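Search site Enter keyword Go

Mamstead bench cell back in service after gripper recalibration

2021-04-13

The two-arm bench cell at the Mamstead workshop has returned to regular running after a maintenance stop that covered both grippers, the wrist cabling on the right arm and the tray positions on the table. The cell handles push-button control boxes and their loose components, and is operated by Gonia, which took over upkeep from the equipment supplier Urkitz last May.

The stop was scheduled after operators reported that the right gripper was closing off-center on small parts. A part held off-center turns slightly in the fingers as it is lifted, and the error carries through to the next step. Larger items hid the fault, since the control box is wide enough to be gripped securely even when the fingers meet a little to one side.

Lerato Hendricks, who maintains the cell, traced the fault to wear in one finger mount. The mount had been retightened several times and no longer held its setting. Both mounts on the right gripper were replaced as a pair, and the left gripper was checked against the same gauge and left as it was.

After the mechanical work, each gripper was opened to full width and the zero position recorded again in the controller. The arms were then moved to their start poses, one over each tray, and the height above the tray floor was set with a 4 mm spacer. The cell uses a blue tray for the control box and a red tray for a separate button component. The colors are fixed in the work instruction so that the trays are not swapped between shifts.

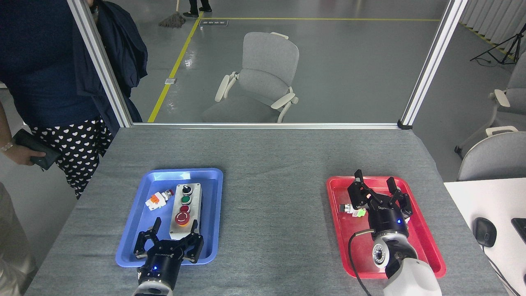
Siriporn Hemmin
Technical reporter

The control box stands lengthwise in the blue tray, with the selector knob at the far end of its face and the emergency-stop button nearest the left gripper. The orientation matters to the setup. The stored approach path for the left arm starts just short of that end of the box, and a box placed the other way around would put the knob where the program expects the larger button. Operators now check orientation before the arms are enabled.

The cable at the right wrist was also rerouted. It had been tied close to the joint, which put a sharp bend in it whenever the wrist turned inward. Hendricks removed the upper tie and left a longer loop. The loop can rest in the tray during slow moves, and the travel limits were reduced slightly to keep the fingers clear of it. A clip that would hold the cable higher is on order from Coetzee.

Acceptance consisted of 600 pick cycles on the right arm, run in 3 blocks with a finger check after each. The off-center closing did not return. One block was interrupted when a tray moved on the table fabric — the trays are not clamped — and the position had to be taught again. Corner stops for both trays will be fitted at the next service.

"The mounts were the simple part of the job," Hendricks said. "Most of the time went into teaching the positions again and checking them at low speed."

The finger mounts have been added to the inspection list, along with the wrist cable and the tray positions. Liviu Nistor, who schedules the workshop, said the cell would stay at reduced speed until the new cable clip is installed.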